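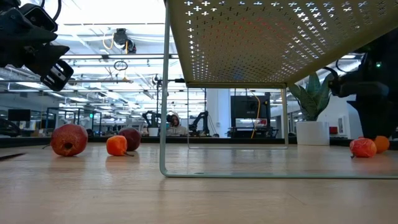
Amarachi Sani asks whether the fixed camera is worth the bother once each wrist has a camera of its own, and whether the fruit has to be moved between recordings or can simply go back where it came from. "We've been putting everything back in the same spots," she writes, "and the policy looks marvellous until a plum rolls."

I've had versions of both questions several times now, so this page has grown a good deal longer than it was. It covers how we record, sort and check demonstrations for the fruit-to-colander task in Rornetti, our two-arm project at Rumport, and it should carry over quite well to other small tabletop jobs with soft or rounded things in them. The short answer to Amarachi is yes to the camera and yes to the moving, but do read on for the how!

Last updated 2020-05-24

What you'll need

Two arms that can both reach the middle of the table, each with a gripper and a wrist camera. A fixed camera at the side, low enough to see under anything tall on the table. A container with a bit of give in it (we like a silicone colander, which survives being pinched by the rim). A bowl's worth of fruit and veg in mixed sizes. And a notebook, a paper one, kept within reach of whoever is driving.

On software, everything below assumes you can already record joint positions, gripper widths and video against one clock. We use our own recorder, Tsakiris, for the capturing and Trovby for the sorting afterwards, but the steps are the same whatever you've got.

Step 1: Choose fruit that disagrees with itself

It's tempting to buy a bag of apples and get going. I did exactly that in the first week and ended up with a policy that closed the gripper to apple width for everything, grapes included. Pick things that differ in at least a couple of ways: squat and tall, glossy and dull, with a stem and without. Persimmons are lovely for this. They sit flat, they look easy, and then the fingers slide up the shoulder and you have to try again lower down. A pomegranate is heavy for its size and has that awkward crown, and a plum will wander off if you so much as breathe on the table.

Have some pairs as well. Two fruits of the same kind in different places force the driver to commit to one of them, and that choice is something you want in your data, hesitation and all.

Replace the fruit before it goes soft. A tired plum squashes at a grip force that a fresh one shrugs off, and mixing the two without writing it down gave us a very confusing August.

Step 2: Set the cameras, then leave them alone

Put the fixed camera where it can see both sides of the workspace. If there's a stand or a rack on the table, go low enough to look beneath it and check that you can see fruit on either side of it. People usually want to mount this camera high up for the tidy bird's-eye picture, and for flat objects I'd agree, but with fruit the thing you most need to know is the gap between fingertip and skin, and that is far easier to judge from the side.

The wrist cameras want a different check. Close the gripper and make sure the fingertips stay in shot, then open it fully and look again. You should be able to see both fingers and a decent stretch of table past them. If the fingers take up more than half the picture, tilt the mount and try again.

Now tighten everything, put a pencil mark on each mount, and leave it be. Any camera that gets knocked means a new session number in the notebook, even when you're sure you've nudged it back to exactly where it was. (You haven't. I never have.)

A word about lights. Ours is a big bright room with long strip lights overhead, and polished wood throws soft reflections of whatever is sitting on it. We used to cover the table with a cloth to get rid of them. We've stopped, and the results on bare wood improved once the reflections were in the training data from the beginning. If your robot is going to work on a shiny table, record on a shiny table.

Step 3: Make layout cards

To answer Amarachi's second question properly: please don't put the fruit back where it was. The arms learn the places and ignore the pictures, and you won't find out until something rolls.

Make a stack of 20 layout cards. On each one, draw a rough plan of the table and scribble in the fruit, keeping it sloppy. Some cards should have everything bunched together, some should have it spread out to both sides, and a few should hide one fruit partly behind another as seen from the fixed camera. That last sort is the most useful and the one everyone forgets to draw. On a few of the cards, move the container too.

Shuffle, deal one, lay the fruit out to match in a general sort of way, and record. When you've been through the stack, shuffle again. Turn the fruit as you place it so the stems don't all point the same way.

Step 4: Record

Agree before you start what counts as an episode. Ours begins with both arms raised and still and ends with both arms raised and still, and in between any fruit on the card goes into the colander. Either arm may do it. We ask the driver to use the nearer arm for each piece and to steady the colander with the other if it starts to slide — and it will, with a light one.

Go a little slower than feels natural. You're after smooth approaches and a clear pause before the fingers close. If a grasp slips, carry on and recover instead of stopping the recording. We threw away slips for ages, which I now regret, as those recoveries are the only place the policy can learn what to do after a miss.

After each episode, write one line in the notebook: card number, who drove, anything odd. "Colander pinched by handle." "Plum escaped, fetched by left arm." It takes a moment and it will save you an afternoon.

Do take breaks. Driving is more tiring than it looks, and a tired driver grips hard and lifts early.
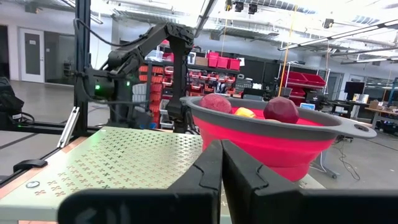

Wrist view, three pieces in the colander and the other arm behind it.

Step 5: Check the wrist views by eye

Before anything goes into training, open each episode in Trovby (or any player that will show the views side by side) and scrub through the wrist recordings. You're looking for three sorts of trouble.

First, time slip. Find the moment the fingers touch something and see whether the gripper width changes at the same instant. A lag here is poison, and a small one is easy to miss if you only watch at full speed.

Second, the other arm. With a pair of them working over one container, each will turn up in its neighbour's wrist view, often right behind the thing you're reaching for. That's perfectly all right and you shouldn't mask it out, but make sure there are plenty of episodes with the neighbour close in and plenty with it well back. Otherwise the policy starts treating the other gripper as a signpost.

Third, colours that fool you. A beet and a dark plum can be very nearly the same thing from a wrist camera, and a yellow pepper seen end-on passes for a lemon. If you label by fruit, take the label from the notebook and never from the video. If you can't be certain, label it "round, dark" and move on.

Step 6: Split by card, never by episode

This is where I'd spend your care if you've only a little to spare. If you split at random, the same layout will land in both training and test, and your score will be very flattering. Pull out two whole cards before training and keep every episode recorded from them for testing. Choose one bunched card and one spread card, and don't look at them while you're tuning.

Our current set has 808 episodes. On the first go we split it at random, were terribly pleased, told everyone, and then had to untell them when the held-out cards came back.

Step 7: Train with views missing

And so to Amarachi's first question. We train on all the views together, but for a share of the training batches we blank one camera entirely, chosen at random. It's a very simple trick, and it stops the policy leaning its whole weight on one picture.

Then test three ways: all cameras, fixed camera covered, wrist cameras covered. With the fixed camera covered, our arms still grasp well once they're close, but they choose badly, setting off for a fruit the other arm is already after, or missing one that has ended up on the far side of the stand. With the wrists covered they choose sensibly and then fumble the last bit. So the fixed view seems to earn its keep in the deciding and the wrist views in the grasping, at least for us. I'd love to hear if yours come out differently.

If things go wrong

The gripper closes on air just short of the fruit. Check the time slip again, then check whether someone has moved a wrist mount.

One arm does all the work. Count up, card by card, which side the fruit was on. Our first stack leaned badly to the left, and I'm left-handed, so there we are. Draw nine or so extra cards for the neglected side and record those before you try anything cleverer.

The arm hovers over the colander and won't let go. Nearly always the drivers disagreed about release height. Pick one, tell everyone, and re-record the worst offenders.

It works in the morning and sulks by late afternoon. Look at the windows before you look at the code, and add an evening session if daylight reaches your table.

Questions are welcome in the comments, and if you send a clip, please send the notebook line with it.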